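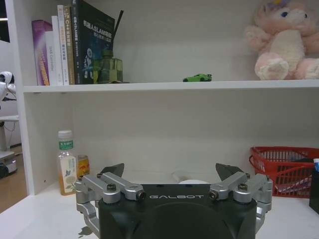

Wekammont is a school for adults who want to learn bookkeeping, and we should say at the start that we don't trust most of what schools like ours put on this page. We opened in Dorncombe with 9 students and a secondhand photocopier. The copier still jams. Our course binders live on plain white shelving, the kind with one long board running across it, and anyone enrolled may take one home overnight if they sign the sheet. We have no campus to speak of, and no fountain.

What we teach

Ledgers, payroll, sales tax, and how to read a bank statement that somebody else has made a mess of. The basic course runs 66 hours, mostly in the evening. We've seen ads promising the same material in a weekend – maybe there are people who can do that. We haven't met them. 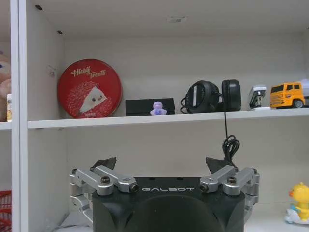 Hichii Treats tin, upper shelf.

We don't publish a job placement rate. We tried to work one out and couldn't agree on what to do with students who already had jobs, or who took the course to keep the books for a family store. Any figure we printed would have been a guess with a percent sign after it. If another school quotes you one, ask how many people it's based on and who was left out.

Where we are

We have 2 classrooms, one in Dorncombe and one in Flundside, over the old Leone print shop. The Flundside room is up a steep flight of stairs and has no elevator, so call before you sign up if that matters to you. Parking is poor at both after 5 p.m.
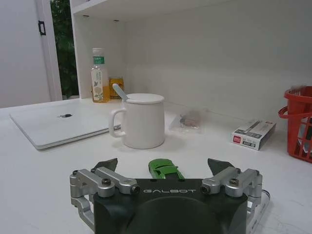

GALBOT, in spaced capitals.

Almost 1,000 people have finished a course with us. That sounds better than it is, as it includes everyone who came for a single Friday workshop on spreadsheets. The certificate we give out is ours alone. Some local employers know it and plenty don't, and we'd like you to ask the ones you want to work for before you pay us anything.
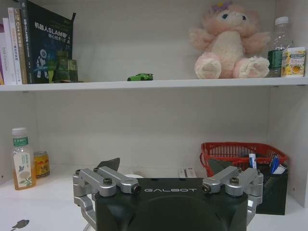 Fees are listed on the enrollment page, with the cost of the workbook included. Refunds are full up to the second class and nothing after that. Sitting in on one class is free – call the office and tell us which room you want.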